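Dreneo Stock Support
Ticket history

Subject: Handheld count batches rejected with error 1005 after upgrade to release 3
Site: Gidton store
Opened: October 6, 2019
Severity: Medium
Status: Closed, workaround removed, fix confirmed
Component: Count import / barcode normalization

Initial report (store)

Count batches uploaded from the handhelds are being rejected at import. The import screen shows error 1005, "batch contains conflicting item keys". No lines from the batch are posted. Re-sending the same batch gives the same error. Batches with only a few lines usually go through. Anything that covers a full bay usually fails.

We upgraded the store server to release 3 before opening. Handheld firmware was left as it was. The handhelds are the Clalotby units supplied with the original install. The cradle is on the wired network in the back office.

We have a full count due and can't close the stock period until the batches post. Register sales are fine.

Support, first response

Please send the following:

Import log from the store server, full file, not the on-screen summary.
One rejected batch file, unedited.
The scanner profile printout from one handheld (Setup, Profile, Print).
Confirmation of which count areas have failed.

Do not delete the rejected batches from the queue. Do not key the counts in by hand yet. If the same items are later imported from the batch they will post twice.

Store

Log, batch and profile attached. Areas that failed: snacks, canned goods, cleaning. Areas that posted: dairy, produce, greeting cards.

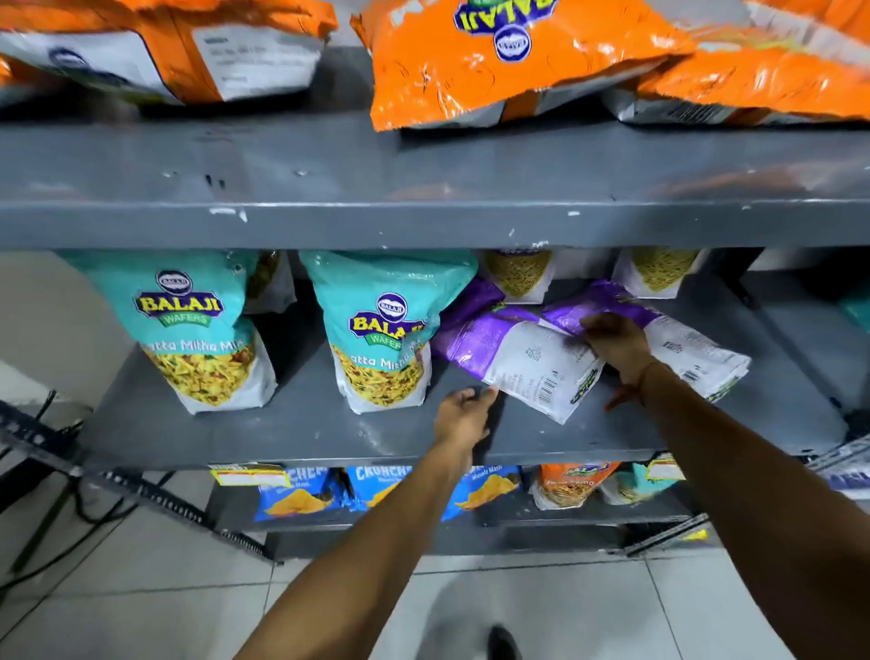
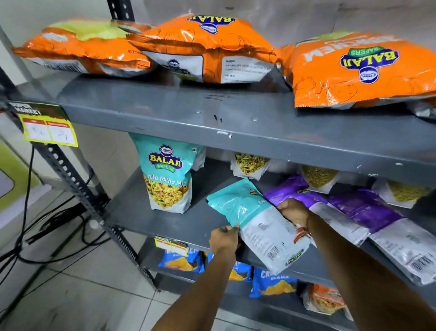
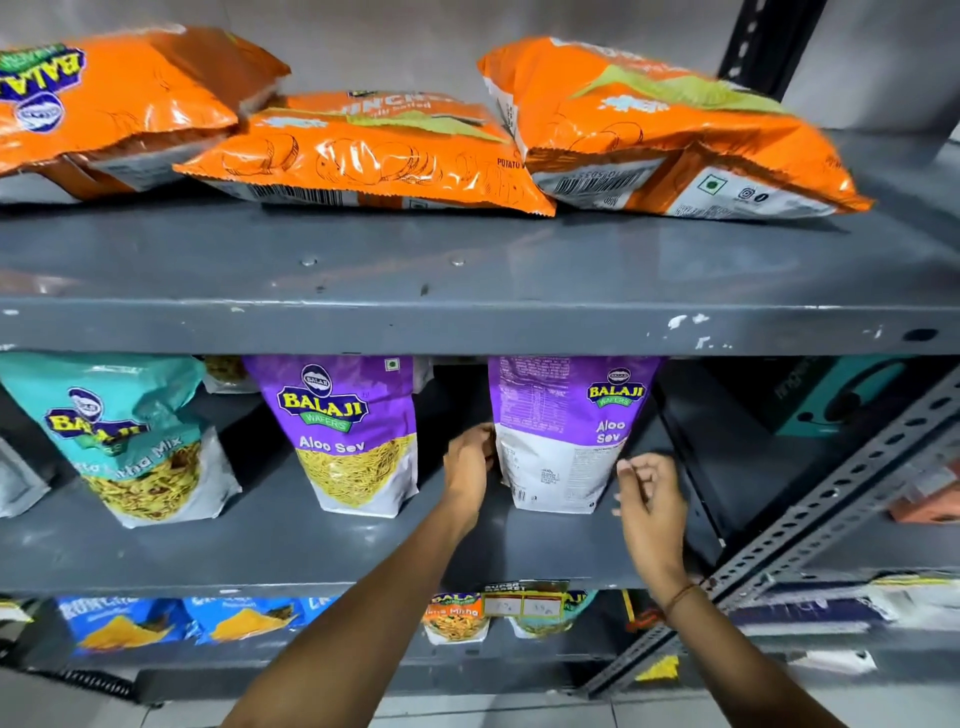
Attachments 1 to 3: snack bay, gray shelving, orange Balaji bags on the top shelf.

Support

Received. The import log shows the batch is parsed completely before it is rejected, so the file transfer is good. Checksum matches on both sides. We can rule out the cradle and the network.

The reject happens in the key check. That step was added in release 3. It compares every line in the batch with the item master and stops if two lines resolve to one item but carry different keys.

In the batch you sent, several items appear twice, once with a 12-digit code and once with the same code preceded by a zero. In release 2 both forms were accepted and added together without a message. In release 3 they are treated as a conflict.

What we need to find out is why one handheld would send both forms. Please confirm whether the failed batches were made on one unit or merged from more than one.

Store

Merged. Two units are used in the larger areas and both are docked before sending. The small areas are done with one unit.

Support

That fits the log. Please print the scanner profile from the second unit. The printout we have shows "UPC-A transmit as EAN-13: OFF".

Store

Second unit shows ON. Everything else on the two sheets is the same except the battery line.

Support, analysis

With the setting OFF, a UPC-A code is sent as 12 digits. With it ON, the handheld puts a zero in front and sends 13. Codes that are already EAN-13 are sent the same way in both cases. An area stocked mostly with EAN-13 items will therefore post even if two units are used.

Neither setting is wrong. The import step is supposed to normalize both forms before the key check. In release 3 the order of these two steps was reversed in the merged-batch path only. Single-unit batches still normalize first. We reproduced the fault on a test server with two units set differently and a batch of 200 lines. Setting both units the same cleared it.

Logged as a defect with development.

Support, workaround

1. Undock both handhelds.
2. On the unit showing ON, go to Setup, Profile, Symbologies, UPC-A.
3. Set "Transmit as EAN-13" to OFF. Press Save, then Exit. Exit without Save drops the change with no warning.
4. Print the profile again and check the line.
5. Dock one unit only. Send. Wait for "Posted".
6. Dock the second unit and send.

For batches already in the queue, changing the handheld has no effect, as the codes are stored in the file. Use Import, Rejected, Split by Device. This makes two single-unit batches from each merged one. Import them one after the other.

Store

Steps 1 to 6 done. New batches post. Split by Device is grayed out for the canned goods batch. It worked for snacks and cleaning.

Support

Split needs a device ID on every line. Open the canned goods batch in the viewer and check the DEV column for blanks.

Store

One block of lines has no DEV value. These were typed in at the back office terminal for cases on the top rack where the label faces the wall.

Support

Keyed lines have no device ID. This is by design, but the split tool should handle it and does not. Added as a second item on the defect.

For this batch, export to text, enter TERM in the DEV column for the blank lines, save and re-import. Keep the original. The tool will then offer a split into separate batches, including one for TERM.

Store

Done, all posted. New problem, possibly related: the Vlachopoulos delivery that was received before the upgrade now shows a variance on nearly every line. The counts look right on the shelf.

Support

Separate cause. The supplier file from Vlachopoulos is in case units and the pack-size table was not rebuilt after the upgrade. Run Maintenance, Tables, Rebuild Pack Sizes with the registers closed. It locks the item master while it runs. Rerun the variance report afterward, since the report on screen is a stored copy and does not refresh.

Store

Rebuild finished. Variance report is down to the lines we would expect. Two of those are damaged stock that was never written off. Stock period is closed.

Development note (copied from defect record)

Normalization moved ahead of the key check for merged batches. Split by Device now assigns TERM to keyed lines automatically. Message text for error 1005 now lists the first conflicting pair of codes. Included in the next patch. No database change, server restart required.

Support

Patch is available in the download area. After installing, set the two handhelds differently on purpose, count one shelf with both, dock both and send. Report the result.

Store

Patch installed, server restarted. Counted one shelf with both units, one ON and one OFF. Merged batch posted with no error, and quantities were added together correctly. Both units set back to OFF.

Support

Closing. Rejected batches stay in the archive for 90 days and are then purged. Export them before that if your auditor wants the originals. Reopen this ticket if error 1005 comes back with the patch installed, and include the pair of codes from the message.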